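Robot teaching by demonstration

From the Skesville Open Handbook, section Machines and Work. Last edited January 2021.

Robot teaching by demonstration (also teaching by showing, or show-and-repeat) is a way of getting a robot to do a job by taking it through the job instead of writing out each move as code. A person either pushes the arm about with their hands or drives it from a distance. Joint angles, gripper opening and camera pictures get stored as it goes. Later a program is fitted to the stored runs and has a go by itself.

Two main kinds. Hand guiding and remote control. Some writers add a third, learning from video of people, but that is covered elsewhere.

Hand guiding
Oldest kind still in use. Motors are set slack, or nearly, and the teacher holds the arm near the wrist and moves it. Cheap, quick to pick up, good for paint paths and glue lines. Bad points: the teacher's own arms get into the camera view, and two arms at once is awkward for one person. Heavy arms tire people out fast. The Schmieder method (named after the workshop that wrote it up) stores only a few stopping points and lets the machine fill in the rest, fine for simple paths, poor for anything that needs a steady push.

Remote control
The teacher stays clear and moves a second device, and the robot copies. The device may be a joystick, a pair of handheld trackers or a small copy of the arm itself, called a leader. The arm doing the work is the follower. Leaders are well liked for two-arm jobs becuase each hand gets its own. Little or no feeling of touch comes back through most of them – teachers go by eye and learn to slow down near hard things.

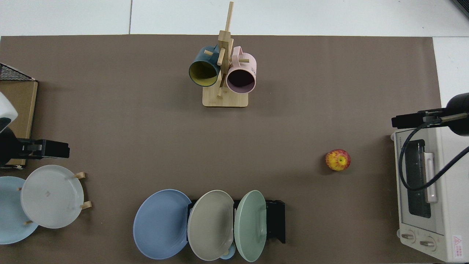
Two-gripper workspace laid out with kitchen items: mug tree, plates in racks, an apple and a toaster oven.

Kitchen jobs are common practice pieces. Plates are thin and need a careful grip, mugs have to be lined up with a peg, fruit is never quite the same shape twice. A job is normally cut down to one short thing per run, such as lifting a plate out of a rack, and the start positions get shifted a little between runs so the program doesn't just learn one fixed path.

Recording
One run from start to finish is called an episode. Length varies, 10 to 32 seconds is usual in the Triser notes for a single pick and place. Fewer than 50 episodes is thought thin for most jobs. Things normally kept:

joint positions of each arm
gripper opening
pictures from one or more cameras
a line of text naming the job
whether the teacher marked the run good or bad

Bad runs are not always thrown out. A missed grip followed by a second try can be useful, as it shows the way back. Long pauses are trimmed. Clocks on the cameras and the arms have to agree, old Bistari recordings are known for drift here and need fixing before use.

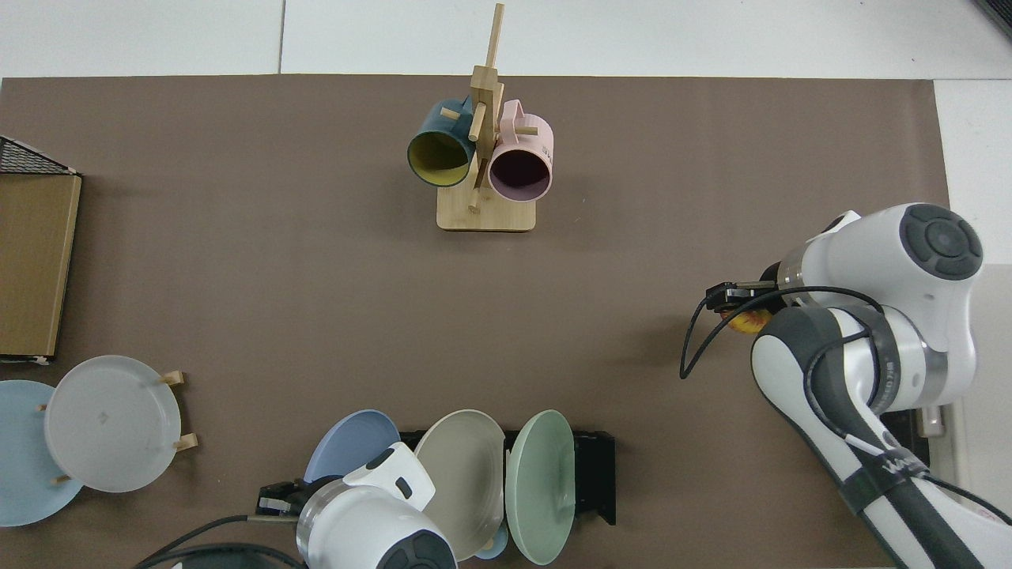
Does the teacher need to know how to program?
Not for the showing part. Most people can drive a leader arm after a bit of practice, though setting up the recording and fitting the program afterwards is still specialist work.

Known problems
Small errors add up. The program ends up somewhere the teacher never went and has nothing to copy. Usual cure is more runs, started from odd places. Different teachers also have different habits (left hand first, right hand first) and mixing them can give a robot that dithers. Some groups write a short style sheet for this, one to a job. Lighting matters more then people expect.

Safety
Stop button within reach of the teacher. Speed limits on while learning. With hand guiding the arm must not drop when the motors go slack, so a balance or brake is fitted.

See also
Leader and follower arms
Grippers
Teach pendant
Learning from video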